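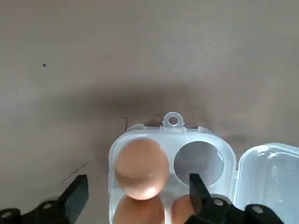

Who serves first in a match tiebreak, and can we swap our order?

baseline_grump
Kaststead league, 1581 views and counting on our last argument

We played Fodham at home in the doubles league and split sets. League rules say no third set, you go to a match tiebreak at one set all. My partner had the better serve and the better attitude, so I wanted her to go first. Fodham said we had to keep the order from the second set. We then spent longer discussing it than we did playing it, and lost anyway. Were they right, or just loud?
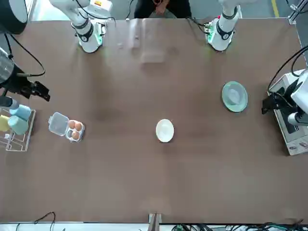

The brown table and two white arms, from above

secondserve
They were just loud. A match tiebreak stands in for the deciding set, so each pair can choose a new serving order among themselves, the same as at the start of any set. Same goes for which side you receive on. What you can't change is which team serves first. That carries on from the set before: if Fodham served the last game of the second set, your team starts the tiebreak. If that set ended in a tiebreak of its own, whoever received first in that one now serves first.

The first server gets one point, then it's two each, and you swap ends every six points. Once you've started you're stuck with your order, attitude or no attitude. Do check your league sheet though. Mukitz has a local rule about keeping the order, left over from some quarrel over a line call, and their captains know it by heart.

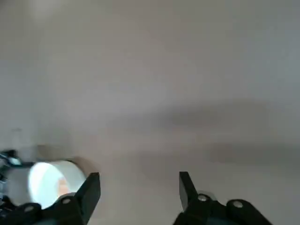
lobsterpot
We always just spin a racket for it. Probably wrong but it's quick. I was 3-8 down in one at the Bartoš Cup last November and I can tell you the serving order was not my main problem.

secondserve
Please don't spin for it. The spin is for the start of the match.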